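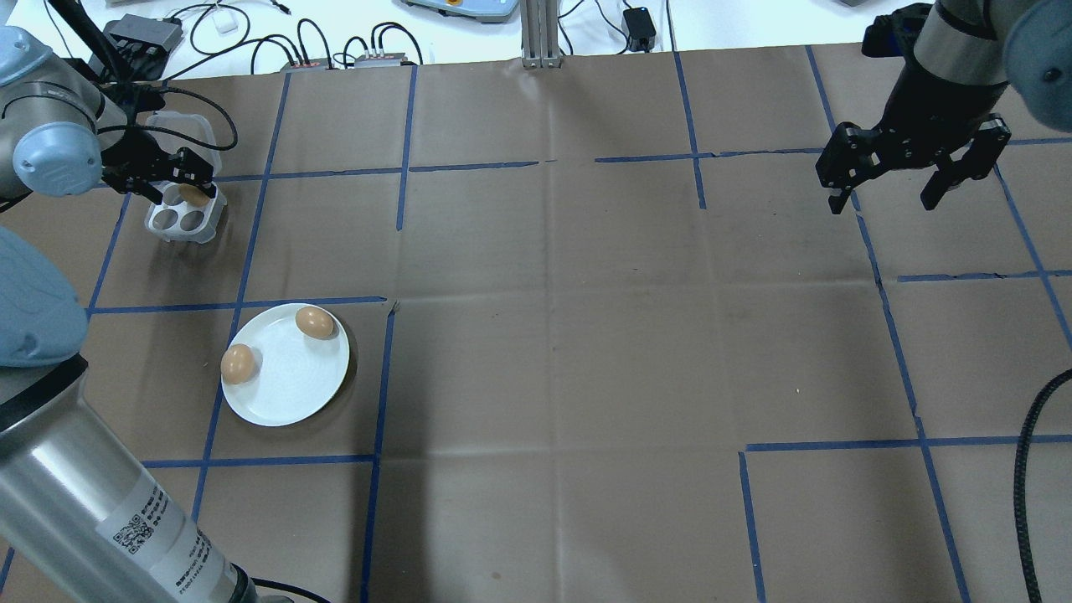 Zwischenbericht Nr. 6, Seite 1 von 8

Projekt Turnora: Instandsetzung der Uferwege und Feuchtwiesen
Berichtszeitraum: Frühjahr bis Herbst 2018
Vorgelegt bei der Sorensen-Stiftung am 27. November 2018
Verfasserin: Delia Rusu, Projektleitung

1. Stand der Arbeiten

Der Uferweg zwischen der alten Furt und dem Pumpwerk ist auf 1.046 Metern wiederhergestellt. Damit ist der zweite Bauabschnitt abgeschlossen. Die wassergebundene Decke wurde in zwei Lagen eingebaut und abgewalzt. Am Hang oberhalb der Furt mussten wir die Entwässerung ändern. Die im Antrag vorgesehene Mulde hätte das Wasser auf das Nachbargrundstück geleitet, der Eigentümer war damit nicht einverstanden. Stattdessen liegt dort jetzt ein Querabschlag mit Steinschüttung. Die Mehrkosten sind in Abschnitt 4 aufgeführt.

Der dritte Bauabschnitt (Pumpwerk bis Straßenbrücke) ist vermessen. Die Ausschreibung geht nach Freigabe durch die Wasserbehörde hinaus. Der Bescheid steht noch aus.

2. Feuchtwiesen

Die beiden Wehre im Zallska-Graben sind eingebaut und werden seit August von Hand geregelt. Vaughn Obi liest die Pegel ab und führt das Messbuch. Auf der unteren Wiese steht das Grundwasser jetzt deutlich näher an der Oberfläche als im Vorjahr, auf der oberen ist der Unterschied gering. Ob das am trockenen Sommer liegt oder an der alten Drainage, lässt sich noch nicht sagen. Im Winter soll an drei Stellen gegraben werden, um die Leitungen zu finden.

Die Mahd erfolgte einmal, spät und mit Balkenmäher. Das Mahdgut wurde abgefahren. Ein Streifen am Graben blieb stehen. Siriporn Inthanon hat die Vegetation aufgenommen und auf den Probeflächen 69 Pflanzenarten bestimmt. Die vollständige Liste liegt als Anlage B bei. Sumpfdotterblume und Wiesenknopf kommen auf der unteren Wiese wieder vor, auf der oberen fehlen beide weiterhin.

3. Zusammenarbeit und Öffentlichkeit

Das Büro Istum hat die Bauleitung auch für den zweiten Abschnitt übernommen. Ansprechpartner ist weiterhin Desmond Holloway. Die Abstimmung mit den Pächtern lief überwiegend gut. Mit einem Pächter ist die Zufahrt über den Wirtschaftsweg noch ungeklärt, ein Gespräch ist vereinbart.

Es fanden acht Führungen statt, davon zwei für Schulklassen. Die geplanten Infotafeln sind noch nicht aufgestellt. Texte und Karten liegen vor, die Druckerei hat die Lieferung verschoben.

4. Abweichungen vom Kostenplan

Der Querabschlag an der Furt war nicht eingeplant. Er wird aus dem Posten Bepflanzung gedeckt, der nach der Absage der Herbstpflanzung nicht ausgeschöpft ist. Wir bitten um Zustimmung zu dieser Umwidmung. Die übrigen Posten liegen im Rahmen. Die Belege sind bei Tavion Esposito abgelegt und können jederzeit eingesehen werden.

5. Nächste Schritte

Nachholen der Gehölzpflanzung im Frühjahr, sofern der Boden befahrbar ist
Suchgrabungen auf der oberen Wiese
Vergabe des dritten Bauabschnitts
Aufstellen der Infotafeln
Reparatur des Geländers am Pumpwerk

Anlagen: A Lageplan, B Artenliste, C Pegelstände, D Kostenübersicht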